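3. Materials and Procedure

3.1 Stock

The study used artificial flowers and foliage of the kind sold for home and shop display. All pieces were bought in May from two suppliers, Nisteo and Zurnolitz, and taken out of their wrapping the day before they were needed. The full stock came to 300 pieces. Pieces were grouped by form: single blooms on a long stem, bunched heads, trailing stems, and loose leaf sprigs. We did not group them by price or by supplier, as neither had any bearing on how the pieces were stored.

Each group was kept in white plastic containers with slotted or perforated walls. Open containers were chosen over lidded boxes after a short trial in which petals pressed against a lid kept a crease. The work was done on white tables in a shared room, and sorting began at 9 in the morning. 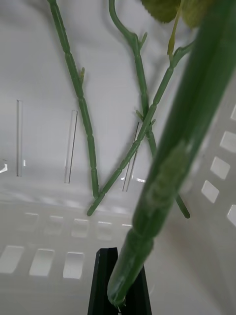 Trailing stems were the hardest group to store. They are made to hang, and when they are laid in a pile the side shoots hook into each other and have to be pulled apart one at a time. Ewan Ashby sorted this group and kept notes on where tangles formed. Most of them formed close to a fork. Stems built up of short cylindrical segments, with small nubs at several of the joints, also tended to catch where one stem crossed behind another. Hanging them with the rounded tips free made the crossings easy to find, and a stem could then be lifted away without dragging its neighbor. Broad leaves with toothed edges were handled separately where they could be detached.

3.2 Single blooms

Roses were stored by color, heads together and upward, with the leaves left on. The sorters were told to hold a rose by the stem below the lowest leaf and to set it down at a slant. A rose pushed straight down into a full basket bends at the neck, and the wire inside does not always return to its first shape. Red was the largest color group, with 44 stems, and it was divided between several baskets so that no bloom had to carry the weight of another.

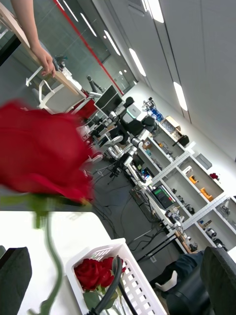 Rin Ichikawa objected at this point in the planning that sorting by color suits the person who arranges flowers but slows down the person who puts them away, who would do better with stem length. We took the point seriously and recorded stem length for every single bloom, but kept color as the first sort. Length was used only to decide between baskets of the same color. A sort by length alone is left for later work.

3.3 Bunched heads and loose sprigs

Hydrangeas were stored as whole heads. Their florets are small and bunch together, so the heads can rest against each other with little damage, and a basket can be filled closer to the rim than with roses. Long stems were allowed to extend over the side.

Leaf sprigs that had come away from a stem were not returned to the flower baskets. They were laid flat on the table beside them, with space between sprigs, and put away last. Florence Dhillon checked each sprig for bent leaves before it was packed. Sorting sessions were limited to 90 minutes, after which the sorters changed groups.

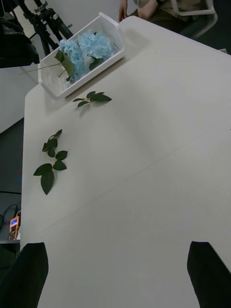 Figure 2. Blue hydrangeas in a basket, with two loose leaf sprigs on the table.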